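Search this site Go Search tips

About Goline

Goline is a small shared workshop for people who build robots and other automatic machines at home and then run out of space, or tools, or patience. We started in December in a garage with one bench and a heater which worked on one side only. Now we have 105 square meters behind the old Barbier bakery, and 24 members with a key.

My name is Štěpánka Šťastný and I opened the workshop. Before this I repaired office computers for many years. I liked the work, but the same small movements every day made my hands tired, and I began to think which of these movements a machine could learn. My first arm was made of printer parts and it could push a button. It took one winter to build it.

What we build

Our main project has the name Tredetach. It is a cell for taking apart old desktop computers: a robot arm above a slatted aluminum table, and next to it a printed tray where every part gets its own place. A memory module or a hard disk should go to the tray without a scratch, so that somebody can use it again. Most of the old machines come to us from Griteck, a small office supply firm two streets away. 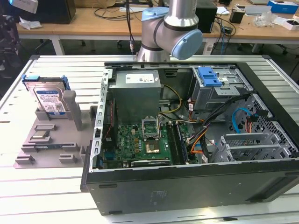

The Tredetach table with a Dell board in the open case and the gray parts tray at left.

The tray is now at version 5. We print it in gray because gray was the cheapest, and each version is drawn again when we meet a new kind of drive caddy. The plastic latches are the most difficult thing for us. A person feels when a latch gives way, but for the arm we must write this feeling down in numbers, and it is slow work. Cables are the second problem — they never lie the same way two times.

All our drawings and our notebook are free to copy. The notebook has 553 entries, many of them about mistakes. Please read the part about grippers before you buy one.

Who can come

You do not need a technical school. Members help each other with wiring, printing and simple programming, and the evening group begins at 6 p.m. If you have a half-finished project on your kitchen table, bring it in a box with your name on it. We ask only that you clean your bench after work and that you do not run a new program on the arm when you are alone in the room.

Visitors are welcome when the door is open. Ring the lower bell, the upper one belongs to the dentist.

Comments (3)

solderpete: Is the tray file for the 3.5 inch drives in the notebook too? I found only the old one.

Goline: Yes, look under "fixtures", the newest is at the bottom of the list.

marta_k: I came with my son and his line follower, and we stayed until they closed. Thank you for the patience with the motor driver! We will come again when the new wheels arrive.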